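Bidetti Beans: Your Questions, Answered

Thank you to everyone who has written in since we put the Bidetti bean stew up on the site. We read every message, even the ones that come in at midnight with a pot still on the stove, and the same handful of questions keep turning up, so we've gathered them in one place. If yours is missing, send it along and we'll add it the next time we tidy up.

Last updated 16 Feb 2018

Do I have to soak the beans?

We like to, and overnight is easiest. Put them in your biggest bowl, cover them with plenty of cold water (they drink more than you'd think!) and go to bed. If you forgot, bring them to a boil for 2 minutes, turn off the heat, put the lid on and leave them for an hour.
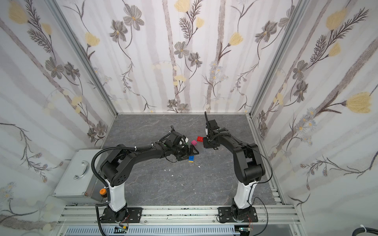

Beans can be bought a year ahead and will still cook up nicely, but they do get slower with age, so put a date on the jar. We write ours on little paper labels and we're fussy about them. The latest ones have a border of gray flowers with yellow centers and pale yellow tulips, very much like the wallpaper here, fern stems and all, and they look lovely lined up on a pantry shelf. Kidney beans are a special case: after soaking, throw out the water and boil them hard in fresh water for at least ten minutes before you turn the pot down.

Can I use canned beans?

Of course you can. Drain them, rinse them, and add them for the last twenty minutes. Use a bit less broth too, or you'll end up with soup (good soup, mind you, and we've eaten it happily).

Why are my beans still hard after two hours?

Usually they're old, or the tomatoes went in too early. Tomatoes and vinegar both slow beans down, so wait until you can squash one against the side of the pot with a spoon before adding anything sour. Very hard tap water can do it as well. A small pinch of baking soda in the soaking water helps, but keep it small, as too much tastes of soap.

How do I thicken it?

Take out a ladleful, mash it with a fork and stir it back in. Do it twice if you like a stew that holds up a spoon. Please leave the flour in the cupboard.
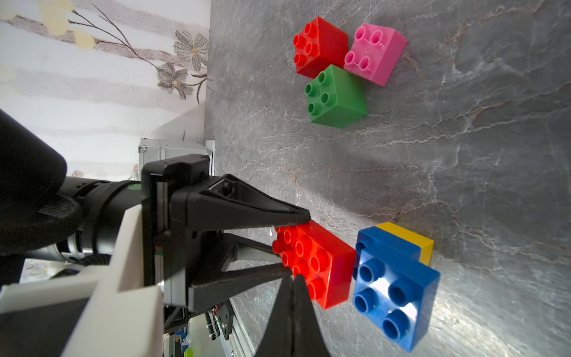
Storing and Freezing

How long does it keep?

Three to four days in the refrigerator, in a container with a good lid. It's better on the second day, and we'd go so far as to say you should make it the night before if company is coming. Spread it in shallow dishes so it cools faster, and get it into the refrigerator within two hours.

Does it freeze?

Beautifully. Leave an inch of room at the top for it to expand, and hold back any greens until you reheat. We freeze ours in single portions, which saves many a Tuesday-ish sort of evening.

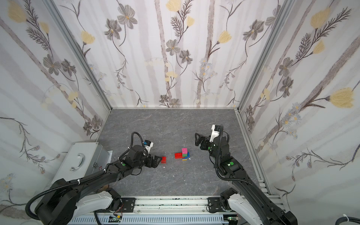
The Ullerby Supper Club, Recipe Desk

Can I make it for a crowd?

Yes, and we do it every October, when the big harvest supper feeds 38 of us out of two very large pots. Double everything except the salt and the chili, then taste and add more at the end. A wide pot is kinder than a tall one, where the bottom catches before the top is warm.

What should I serve with it?

Crusty bread, always. After that, whatever you have: rice, a baked potato, a fried egg on top, or a heap of shredded cabbage with lemon.

May I share the recipe?

Please do! Copy it out, pass it around, scribble on it. If you change something and like it better, write and tell us what you did.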